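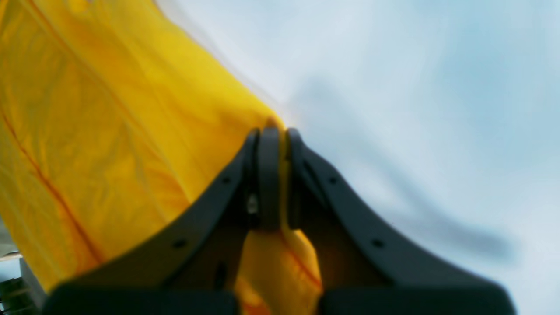 Why does a folding policy output a chunk of actions instead of a single action?
A single-step policy has to be queried at every control tick, and small errors build up between one query and the next. Predicting a short run of joint targets shortens the effective horizon, and it keeps pauses in the demonstrations from teaching the policy to stand still.

Week 3: Action chunking for two-arm cloth handling
Notes by Rin Sakai, revised with corrections from Manaia Rutherford

1. Data
The Miyazaki set holds 1,117 episodes. Each record contains joint positions for both arms, gripper opening and the camera streams, all stamped by one clock. Check the stamps before training. A lag between the two arms shows up as a twist in the cloth, and it is easily mistaken for a fault in the policy.

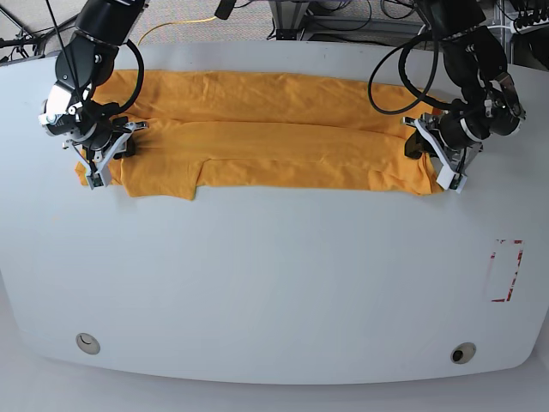
2. Chunk length
Let k be the number of steps predicted per query. In the Illow trainer the default is k = 47. A large k gives smooth motion but reacts late when a layer slips. A small k reacts sooner and tends to jitter at the moment of grasp. Change k and the replanning interval separately, or the results cannot be read.

3. Blending
Where chunks overlap, the controller holds several targets for the same tick. Take a weighted mean, with weights w_i = exp(-m i), where i = 0 is the oldest prediction. Raising m favours older predictions. Gripper commands are left out of the blend, because a mean of "open" and "closed" is a half-open jaw. Use the newest value instead.

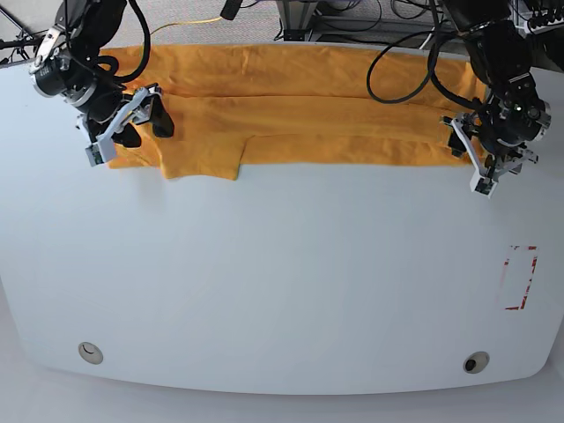 4. Coupling the arms
Both arms are driven from one output vector. Two separate policies can each follow a sensible path and still disagree about the distance between the grippers. While both jaws are closed, the Tameck layer limits that distance to the length recorded at grasp plus a margin. The limit acts on the targets, before inverse kinematics.

5. Perception
Cloth has no fixed pose to estimate. Kazue Onishi's baseline uses a colour mask and corner candidates, and it fails most often where one layer covers another. 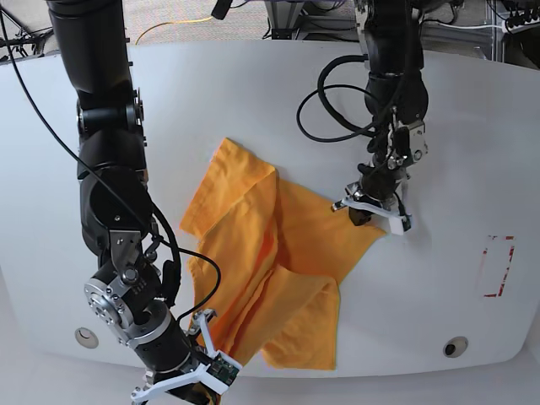 Fig. 4. Both arms at the bunched cloth, with the red tape outline to the right.

Exercise: replay checkpoint 3,718 with m = 0 and plot the gripper distance against time. Hand in to Genji Iwasaki by Sat 8 February.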